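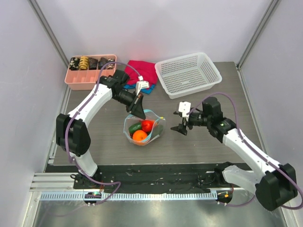

3.2 The Shared Bag

Most writing on kitchen storage assumes one item, one container. Households assume no such thing. Of the 347 kitchen diaries collected for the Rullis survey, the majority mention at least one bag into which unrelated produce has been put together, usually with a note of mild regret. We call this the shared bag, having failed to think of anything grander.

Figure 3. A mixed load in a clear zip-top bag with a slider, standing open: a round orange at the front, a red tomato-like item and a dark green cucumber-like vegetable behind it.

The load in Figure 3 is typical of the form. Long items cause most of the trouble. A round item settles wherever it likes and stays there, while a long one has to lean, and a leaning vegetable takes up room that the packer had promised to something else. Diary keepers described this with feeling. One, in Magaña, wrote two pages on a single zucchini.

Clear bags drew the fewest complaints about forgotten food, although being able to see a pepper is evidently no guarantee that anyone will eat it. Sliders were liked by almost everyone and closed all the way by rather fewer. Chávez, in his earlier work on pantry shelves in Paltach, reported the same habit with jar lids and was politely ignored.

We did not ask whether the produce ought to share a bag in the first place. Respondents had strong views on the matter and gave them anyway; these are collected in Appendix 2, which is longer than this paper.

Contact: Baltazar Chávez, Brorard Household Studies. Text and figures copyright the authors. Back to top
Last updated 7 Apr 2023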